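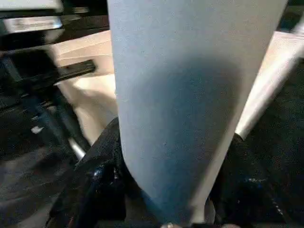

Pale blue-gray. See the question on color names.

Furnishing a First Apartment: Frequently Asked Questions

Home / Guides / First Apartment FAQ

These are the questions we get most from people moving into their first place in Evdale or nearby. We don't sell furniture and we don't take money from anyone who does. If you came for a list of must-haves, the stores have plenty of those.

Do I need a full set of furniture before I move in?

No. You need something to sleep on, something to sit on and a light you can reach from bed. Everything else can wait until you've lived there a few weeks and know where you keep dropping your bag. Room packages look like a bargain until you ask what you'd have bought on your own. The end tables are usually the giveaway. Who asked for two end tables?

Is the Prinditz starter bundle worth it?

We doubt it. The bundle is advertised at $200 off, but off what? We have never managed to catch it at the full price. Add up the pieces you would really use, compare that with the bundle price, and ignore the number with the line through it. A few readers have written in to say they're happy with theirs. Fine. They all seem to own the lamp and nothing else from it by the second year.

What does "easy care" mean on a fabric label?

Very little, as far as we can tell. Look for actual washing instructions. If the cover comes off and the tag gives a water temperature, that's useful. If the tag says "wipe clean" and nothing more, assume it stains.

Why does the color look different from the one online?

Screens, light bulbs, and names chosen by somebody in marketing. We have seen the same blue-gray sold as Fog, Harbor, Pebble and Quiet Morning, at four different prices. Ask for a sample and put it in the room you're furnishing, once in daylight and once with the lamps on. If the store won't give you a sample, we'd want a very good return policy in writing.

Can I trust the weight limit on a stool or chair?

Up to a point. A sticker that says 200 pounds doesn't tell you whether that means sitting still, dropping into the seat after work or standing on it to change a bulb. Those are very different loads. Don't stand on anything that wasn't sold for standing on, whatever your roommate does.

How do I check used furniture before I pay?

Turn it over. Sellers polish the top, and the bottom tells you more. On plastic pieces, look for hairline cracks where each leg meets the seat.
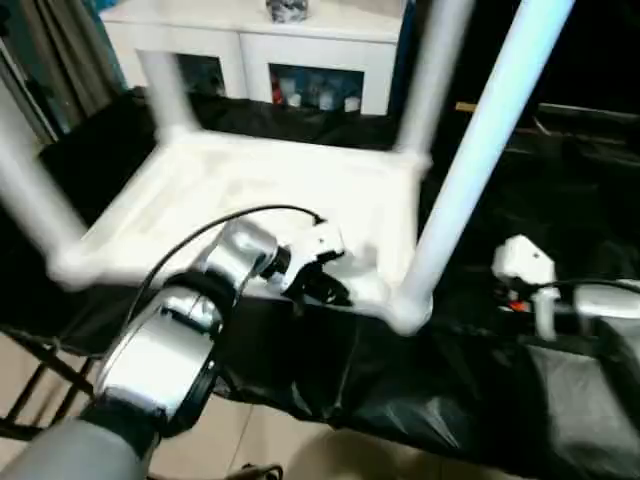 Then set it back on its feet and push down on each corner in turn. A wobble could be the floor, so move it and try again before you start haggling. On wood pieces, look for fresh screws next to old holes, and pull every drawer all the way out. Smell the inside of the drawers too. Smoke does not air out, no matter what the listing promises.

Are the outlet stores in Erport cheaper?

Sometimes. A good share of what's on the floor there seems to have been made for outlets in the first place, so "compare at" prices should be taken with a lot of salt. Scratched floor models can be a decent buy if you can see the scratch and live with it. Count in gas, and a van if you don't have one. Delivery from Erport can eat the whole savings on a small piece.

Will a full-size sofa fit?

Measure the door, the stairs and the turn at the top of the stairs. Then measure the wall. A 102-inch sofa may suit the wall nicely and still spend the night in the lobby. "Fits most apartments" is not a measurement.

What about the Brynjólfsdóttir shelf everyone recommends?

It's a shelf. It holds books. We could not see what justified paying double, apart from the name, and the back panel was thinner than we expected. If you love how it looks, buy it for that and skip the talk about heirlooms.

Should I pay for the extended warranty?

Read the exclusions first, and take your time over the part on "normal wear." In the plans we've read, that phrase covered nearly everything that happens to a couch. We have yet to buy one ourselves.

Do you have a printable checklist?

Yes, on the Downloads page. It's 2 pages, and the second is mostly blank so you can write down measurements - bring a pencil, and a tape measure of your own.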